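Ticket 367 – Evening Prayer podcast feed serving the wrong psalm
Opened: 10/23/22
Site: Rerville parish group website
Status: Closed, with reservations

Reported problem

Subscribers to the daily Evening Prayer recording are getting the right title and the wrong audio. The title said Psalm 100. The recording was Psalm 88, the one that ends in darkness. Several listeners wrote in to say how moving they had found it, and one wrote in to ask if we were all right.

First checks

Played the file from the website. Correct psalm, make a joyful noise, no complaints. Played the same episode through Drinura, the app most of the congregation uses. Darkness.

Cleared the app, signed out, signed in. Still darkness. Restarted the phone in the spirit of the thing.

Asked Guvamley, who host our audio, if they had changed anything. They replied that they take the reliability of their service very seriously, which I took as a yes.

Second attempt

Re-uploaded the file under the same name. The website now played nothing at all and Drinura carried on exactly as before. Put the old file back. The website recovered. I wrote this down because the last person to look after the site didn't write anything down, and I have spent two years finding out what they did. 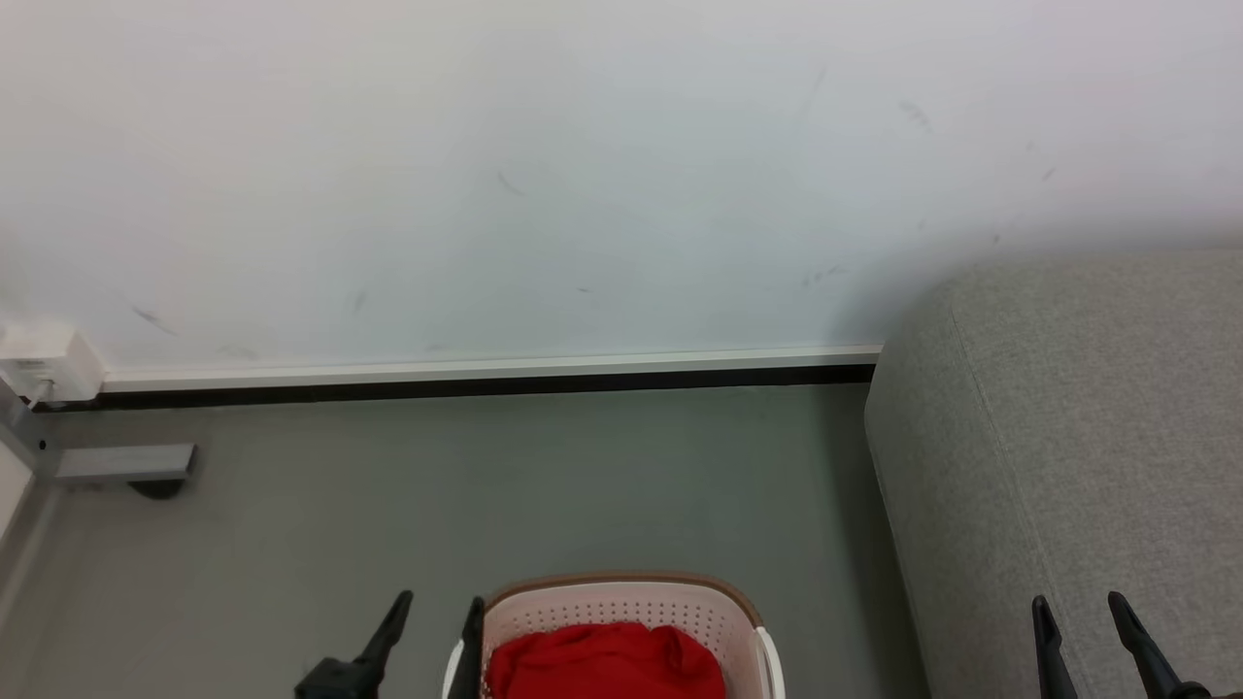
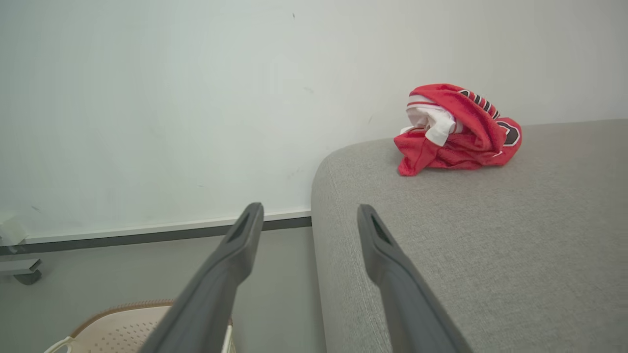 Looked at the feed itself. Each episode carries an ID that is meant to be unique. Ours are built from the service name and the number of the recording in its folder, and when we moved the Eide chapel recordings into the main folder last month the numbering began again from 1. Drinura sees an ID it already knows, decides it has that episode, and plays the old audio under the new title. By its own lights it is behaving perfectly.

This also explains the Compline episode that was announced as Compline and turned out to be the harvest supper notices. I had put that one down to user error – mine.

Fix

Changed the ID to use the date and time of recording. Tested with 9 new episodes, all correct. Left the older episodes alone, as changing their IDs would make every one of them appear as new and send the entire back catalogue to everybody's phone during Advent.

Still open

Anyone who downloaded the wrong audio will keep it until they delete the episode and fetch it again. Wording for the pew sheet has been sent to the office. It has come back with "cache" changed to "cash" and a suggestion that it go next to the roof appeal.

Guvamley have asked me to rate their support. I have left the form for now, it being nearly time for Evening Prayer.

Update: a listener would like Psalm 88 put back.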